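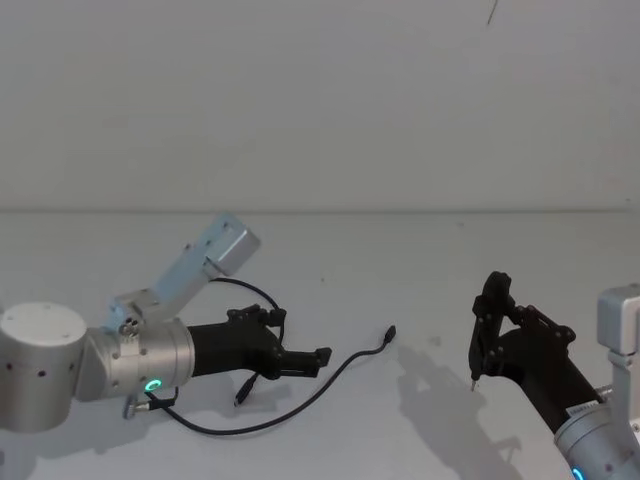 Figure 2. The two-arm cell at Toddale, as visitors met it.

4.2 What the visitors asked us

I had expected the open day at Toddale to be mostly about speed. We'd spent a good part of February tuning the handover routine, and I was all set to talk about cycle times until people begged me to stop. What they wanted to know about was cables! Two black ones lie in loops across the tabletop in Figure 2, one of them ending in a small plug pointing off towards the middle, and I must have been asked about them more than about anything else on the stand. Were they meant to be there? Would an arm catch on them? One retired fitter had a long chat with Edgars Žukauskas about cable routing on packing lines, and Edgars came away with two pages of notes (some of which we have shamelessly used in section 6).

We had 385 people through the door and 13 of them filled in the long questionnaire, so please don't read too much into the percentages in the next section. The short card did far better. It asked a single thing, namely which arm you thought was "in charge", and people took it very seriously. Our controller, Zurkero, has no leader at all, it just plans for both arms together, but hardly anyone believed me when I said so. They went by posture. An arm held higher was read as the boss, or as "waiting its turn", depending on who you asked, and I heard a father and daughter disagree over it for the whole of a 10 minute slot.

Ott Siliņa, who ran the same demonstration at Purnholm, heard much the same talk there, though her visitors were mostly engineering students and a bit quicker to ask for the code. Her crowd also wanted to touch things. We'd put the barrier further back at Toddale, and I now think that was a mistake for the quieter visitors, who stood behind it and couldn't see the fingertips properly. We come back to viewing distance in 4.3.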